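Progress report, furniture and surfaces workstream
Prepared by: Shahnaz Bhattacharjee
For: Pranab Fakir, Fetow
Date: 28 December 2024

## 1. Status

The tabletop package is on schedule. The storage package is behind by one delivery. Spending is under plan, and no additional funds are requested in this report.

The scope is unchanged from the last report. It covers replacement of worn table surfaces in the Jesa workroom, storage for small tools and cleaning supplies, and a written clearing routine for the people who use the room. Lighting and flooring remain outside the grant.

## 2. Work completed

The old tops were removed and the underframes checked for level. Two underframes needed new adjustable feet. One had a stripped thread in a corner bracket and was repaired with an insert. The new tops are plain white and were supplied by Barua, cut to size. They were fixed from below so that no fastener heads show on the working face.

Edges were inspected by hand after fitting. One top had a chipped corner and was exchanged by the supplier at no charge. The exchange took longer than the original delivery but did not hold up the rest of the work, as the affected table was the last in the sequence.

The wall behind the tables was patched where the old shelf brackets came out. It has been primed but not painted. Painting is held until the storage units are in, so that the fixing holes can be made first.

## 3. Spending

| Item | Planned | Spent |
|---|---|---|
| Tabletops and fixings | 2,195 | 2,195 |
| Storage units | 1,455 | 0 |

Amounts are in dollars. The feet and the bracket insert came out of existing workshop stock and are not charged to the grant. The storage invoice will be paid on delivery, under the terms agreed with Cumier.

## 4. Storage delivery

Cumier notified us in December that the drawer runners specified in the order were out of stock. They offered a substitute with a shorter extension. We declined, as the rear quarter of each drawer would have been hard to reach. The original runners are now on back order and the revised lead time is roughly 30 days.

Small tools are being kept in lidded bins under the tables until then. The bins are labeled by tool type. This is workable but slow when more than one person is clearing up, and the bins get pushed back out of reach during the day. Moving them to the end wall was tried and dropped, as it blocked the side door.

## 5. Clearing routine

The routine was rewritten after comments from users. The first version had a separate step for wiping each table as it was emptied. The present version clears all tables first and wipes them in a single pass, which takes 15 minutes at the end of the day. The steps are:

1. Return hand tools to the bins.
2. Put unfinished work on the rack by the door, with a name and date.
3. Empty the scrap trays.
4. Wipe the tops with a damp cloth, then a dry one.
5. Report any scratch, swelling or lifted edge in the room log.

Solvent cleaners are not to be used on the new tops. A notice to this effect has been posted at the sink. Pencil marks come off with the damp cloth. Marker does not, and one stain near the end of the second table is still being treated with the cleaner recommended by Barua.
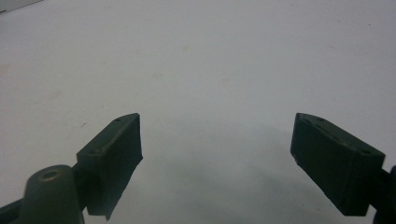 *Figure 1. White tabletop surface, with the two gripper fingers spread apart.*

The white finish shows dirt more readily than the old brown one. Users raised this as a complaint. We regard it as acceptable, given that small dark parts are easier to find on it and spills are noticed sooner. The finish will be looked at again after the first three months of use, with attention to glare under the overhead lights.

## 6. Open items

- Storage units: awaiting runners from Cumier.
- Wall painting: follows storage installation.
- Marker stain: second treatment to be done. If it fails, the top will be left as it is.
- Disposal of old tops: two have been kept as shelf stock, and the remainder are stacked in the yard awaiting collection.
- Room log: the current book is nearly full and a replacement has been ordered.

## 7. Next period

The storage units will be assembled and fixed to the wall, and the bins withdrawn. Drawer labels will follow the bin labels so that users do not have to learn a second set of names. The clearing routine will then be reissued with step 1 amended. The next report will include the final storage cost and a short summary of log entries for the new tops.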